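Four Nights in Clistia
15/04/2018

We got back from Clistia on the late bus and I have finally unpacked, so I'm writing this up before I forget the names of things. I went with Antigoni Christodoulou, who had been once before as a student and remembered the bakery and not much else.
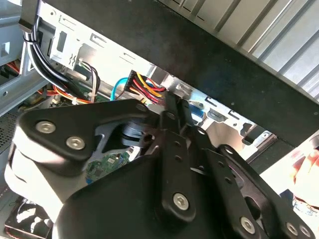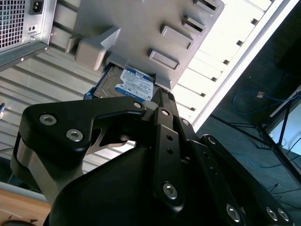

Inside the open computer case, two views.

We stayed at the Drakos, a small guesthouse up the hill from the harbor. The room was plain and clean, with two single beds, a desk and a window that looked at the back of the church. It was 31 euros a night each with breakfast. Breakfast was bread, cheese, boiled eggs and a cherry jam that the owner's sister makes. The coffee was weak the first morning. Antigoni asked for it stronger and it was fine after that.

The owner is Iraklis Zacharopoulos. He drew us a map of where to eat on the back of a receipt, and we mostly stuck to it. He marked two places with a cross, meaning don't go. We walked by both and they were full, so I can't say if he was right.

The best meal was at Vodolance, down by the old boat ramp. They have a short menu and run out of things by nine. I had grilled sardines and greens with lemon. Antigoni had the chickpea stew, and then had it again two nights later. House wine comes in a metal jug. Go early if you want a table outside. They don't take bookings and they don't take cards.

For lunch we usually bought spinach pie at the bakery across from the bus stop and ate it on the sea wall. The pies come out at eleven. By one there was only the plain cheese kind left.

On the third day we walked up to the chapel above town. The sign at the bottom says 849 steps. It took us most of the morning with stops. There is a tap halfway up but it was shut off, so bring water. The path is rough near the top and I would not do it in sandals, which I did.

The bus from the airport stops in the main square and you buy the ticket from the driver. Have coins. Coming back, we left from the lower stop by the fuel station, and there is no shelter there if it rains.

Iraklis said October is a good month, with the sea still warm and the rooms cheaper. Antigoni has already asked him to hold the same room. I need to check my vacation days first.

Filed under: trips, food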